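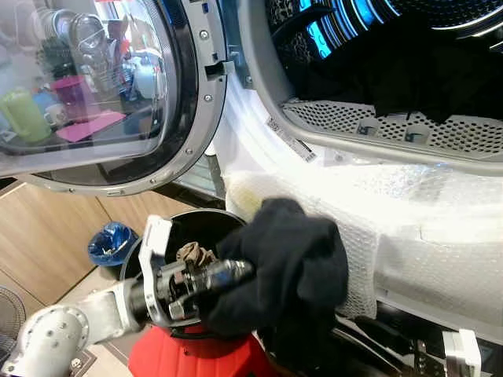 Laundry corner, the photos

Posted Saturday, March 19, 2022

I promised a few of you some pictures of the laundry corner, so I've finally put a page together. It's the same flat on Zarkska as before, and the same awkward bit of floor at the end of the kitchen where both machines have to live, one on top of the other. We moved in last August and I've been fiddling with it ever since (don't ask how many times I've shifted the bin). Dark wash day is the longest of the week in our house, all black tops and leggings and those socks that never seem to have a partner, and I usually get the first load on before breakfast.

I like having it all near the sink. You can rinse a collar, hang a cloth over the rack and put the kettle on without going anywhere. What I don't like is the fluff – black clothes show every speck, and if you've washed them with a towel you may as well start again.

The dark load

Everything black goes in together, inside out, on the short cool programme. I've gone off fabric softener completely. I bought a bottle of the Sison stuff when we moved in and most of it is still there, so if anybody local wants it, shout!

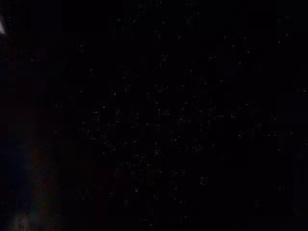

Emptying the dryer

I pull things out a piece at a time and shake each one before it goes in the pile. It takes longer, but it saves me from ironing, and I will do nearly anything to be saved from ironing. Leggings come out fine whatever you do to them. Cotton tops are the fussy ones, they want hanging straight away or the hems curl up and stay curled.

The filter gets done after every load now. I used to leave it for two or three and then wonder why a few T-shirts needed 92 minutes.
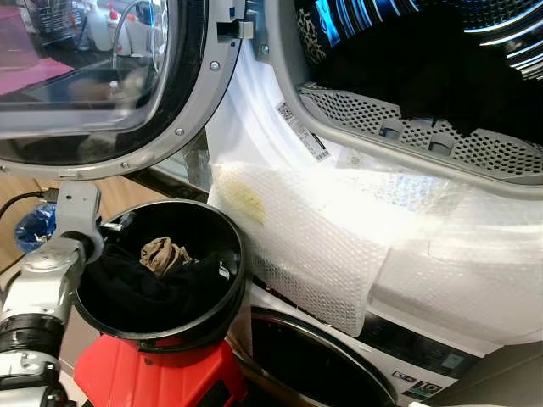 Dryer on top, washer underneath, bubble wrap over the lip.

Two people wrote after the last gallery to ask about stacking. We used a kit from Itstead, and it came with 11 screws and a sheet of instructions in very small type. Get the bottom machine level first, and I mean properly level, with a spirit level and not by eye. Ours walked a little on the first fast spin and I had to do the feet all over again – an evening I won't get back.

Buckets and steps

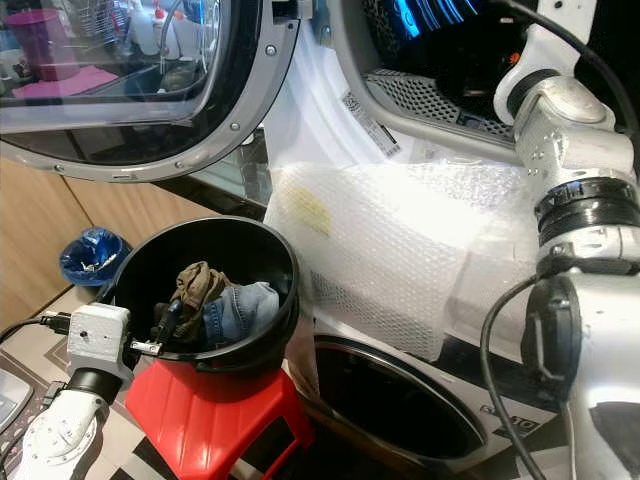

Baskets and I have never got on. The wicker one I had before snagged everything, and the tall folding one from Porketico fell over if you so much as looked at it. A plain black bucket does the job much better for small loads, and it's just right for the odds and ends like that tan cloth and the bit of pale blue denim. Standing it up on the red step stool saves my back too, and the stool is handy for the high cupboards afterwards. Jeans get a wash of their own in this house, or at least they're supposed to.

Next on the list is a shelf for the powder and pegs. I've measured the wall and there's room for one 302 mm deep, so I'll put more pictures up when it's in.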